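The Long Wait on Lustska Street

Renting out the upstairs was supposed to be the easy part

Four months. That's how long the upstairs unit at the Lustska Street duplex sat with a sign in the window and a lockbox on the rail. Good light, new range, parking for 2 cars if one of them is small. Triin Šimkus bought the building in August and figured the first tenant would be in before the leaves came down.

Didn't happen. Plenty of showings, though. People came, opened the closets, ran the shower, asked about heat. Then nothing. A text maybe, a day later. Found something closer to work, thanks.

"I thought it was the rent," she says. So she dropped it by 80 dollars. More showings, same texts.

It's a story you hear all over the east side right now. Small landlords, one building, sometimes half of one. They live downstairs and rent up. No leasing office, no model unit with a bowl of lemons. Most list on Piver, the local rental board, where a basic ad is free and a featured spot goes for 4 dollars a day. Some pay for it. Some swear by a card at the grocery store.

Algirdas Pētersons has walked renters through units in this part of town for years and has a short list of what kills a deal. Stairs, first. Then laundry. A shared washer in the basement is fine with most people untill they find out the basement door is outside. And pets, always pets. A flat no on dogs loses him half the calls before anybody sees a kitchen.

"They want to know what the bills are," he says. "Real bills. Not an average, not a guess. Show them January."

Šimkus hadn't shown anybody January. The upstairs heats off its own furnace, an old one, and she was a little scared of the number. She had it on a sheet in a drawer.
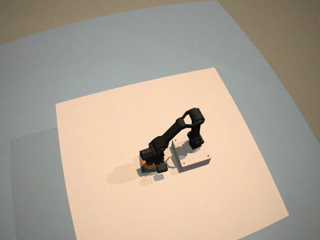
Put the sheet on the counter, says Divina Macaraeg. Her own place on Dankwa Court went in 2 showings last spring, and she credits the heating bills, all of them, clipped together next to the sink where people would trip over them. One couple read the whole stack. They took it the same night. She'd also quit asking for first, last and a deposit all at once, and let the last month come in over the winter in pieces. It cost her nothing, she says, and the calls got better.

Not everyone buys that. Spreading out the money up front means trusting someone you met for twenty minutes, and a small landlord with one bad tenant has a hundred percent vacancy problem, as Normunds Jaunzems puts it. He rents out a garage apartment two blocks over. Wants it all at signing. Has had the same tenant for ages, so maybe he's right, or maybe he's just lucky in who rang the bell.

Back on Lustska, Šimkus made changes a few at a time. Put the bills out. Had the furnace serviced and taped the reciept to the door. Said yes to one cat. Raised the rent back up, too, which her sister thought was nuts. Swapped the 100-watt bulb in the stairwell for something that didn't make the carpet look gray.

The lease got signed on March 10, 2019, at the kitchen counter, with the bills pushed over to one side. Ona Rätsep moved in with a cat, a bike and a lot of plants. She'd looked at a bigger unit in the Firunix building downtown and didn't like the elevator, or the fee for the elevator.

The furnace number? She read it, said it was lower than her last place, and asked where the recycling goes.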